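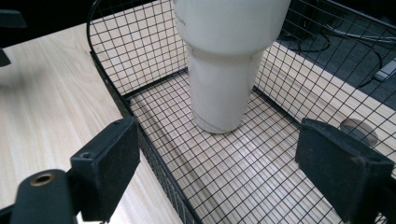 White tumbler in a wire mesh basket, between the finger pads of the hand gripper.

Keltard Hand Gripper
Hand-held teaching tool for pick and place work
Home > Equipment > Teaching tools > Keltard Hand Gripper
Page updated 9 June 2020

Overview

The Keltard Hand Gripper is a two-finger gripper with a handle and a camera. A person holds it and does a normal piece of work with it: takes a cup, puts it in a basket, moves the basket to the next table. The camera looks forward over the fingers and records the work. The recordings are then used to teach a robot arm that has the same fingers.

We made it for workplaces where the people who know the work are not programmers. At our customer in Fastville the first tasks were taught by the same staff who collect and sort the cups on every shift. They know that a full cup is held lower than an empty one, and that a basket with a handle is approached from the open side. With a keypad and a list of positions it was difficult to pass on this knowledge. With a gripper in the hand they just do it.

What is in the case

Hand gripper with handle, for right or left hand
Finger pads, black, flat, 3 pairs (one pair mounted)
Camera module, mounted
Charger and cable
Hex key for the pads
Printed quick guide

Baskets, tables and cups are not included. Customers ask us often which basket they should buy, and our answer is to use the one you already have in the building. A wire basket is a good object for a first exercise because the rim is easy to catch with a finger, so the person learns quickly how far the fingers must be open before going in.

Technical data

Maximum opening between the pads: 89 mm
Weight with camera: 1,121 g
Finger drive: by hand, with trigger in the handle
Pad surface: matte, replaceable
Price: $839 per piece, without tax

How a teaching session goes

Please plan a table with free space on all sides where a person will stand. Put the objects in their usual places, also the ones that are not part of the task. If the real desk has a cable hole or a curved corner, teach on this desk and do not look for a nicer one. The robot will later see the real desk and it should be already familiar.

One person can teach alone. Two persons can also work at the same table, each with a gripper, when the task needs a basket to be held still or when an object is passed from one side to the other. In this case they should agree before the start who moves first. Talking during the recording is no problem. 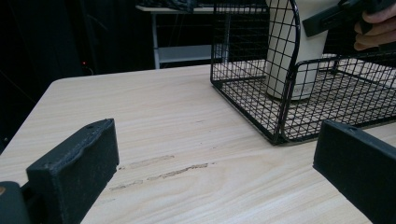 Every run begins with the fingers open and away from the object. Come in slowly, close, lift, put down, open, and go back. After each run the object is put in another position. We ask new users not to repeat the same perfect movement. A small correction of the hand before closing is useful material, and these corrections are exactly what an experienced worker does without thinking.

Tall cups and tumblers need some attention. Many of them are wide on top and narrow at the foot, and the hand wants to go to the wide part. Inside a basket there is less room down at the foot, so the wide part is often the right choice, but check first that it goes between your pads. If it does not, take the narrow part and bring the fingers in from above with the handle tilted.

Baskets with a high handle or a high back should be turned in different directions between runs. Otherwise the robot learns only one side.

What changes for the people at work

This question comes in every meeting, normally from the staff and not from the manager, and we prefer to answer it on the product page.

In Fastville the robot arm now takes over part of the evening collecting. Nobody's contract was ended for this reason. The hours did change, however. The late shift became shorter, and two persons who liked the late shift (it was calm, and paid a little better) were not happy about it. They were offered teaching hours in exchange. One accepted and one moved to the morning.

The teaching hours are real work and should be in the shift plan. At the Brandwood site this was forgotten in the beginning, and people were asked to record "when there is a quiet moment". There was no quiet moment. The recordings were few and made in a hurry, and the arm behaved accordingly -- it pushed baskets when it should have lifted them. Since August the teaching has a fixed place in the plan there, and the wrist has a rest between two blocks.

About the wrist: the gripper is heavier than a cup. After a long block one feels it in the forearm. Change the hand or change the person. The handle is symmetrical so that both are possible without a tool.

The camera sees the table and also what is behind it. It can see a colleague's hand, a bag on a shelf, the floor with cables. Tell the people in the room when recording starts. Sound is not recorded. Recordings stay on the computer of the customer unless the customer sends them to us for the training of the arm, and then we delete them after delivery if this is requested in the order.

Care and wear

The pads get scuffs and dust, this is normal. Wipe them with a dry cloth before a session. A pad with light scratches can be used further. Change it when the edge is rounded or when smooth objects start to slip.

Change always both pads together. Loosen the screw, slide the pad off, put the new one on, tighten by hand only. Too much force damages the thread in the body, and this repair is not covered by the warranty.

Do not wash the gripper. If a drink was spilled on it, switch it off, dry it and let it stand open overnight.

Table tops can get marks from the baskets and from the fingers when one presses down. For a desk that must stay beautiful, put a thin mat under the work -- but then use the mat also later with the robot.

Works together with

Solanki table arm, with Keltard finger set
Solanki rail arm, with adapter plate (order separately)
Arms from other makers on request. Please send us a drawing of the flange.

Ordering

Single grippers are normally on stock. For two grippers or more please write to the sales office and name the task you want to teach, with the size of the largest object. If the object is too wide for the pads we will tell you before you pay. A loan set can be reserved for a first trial, and the transport cost is taken off the price when you order later.

Spare pads, charger and case are found under Accessories.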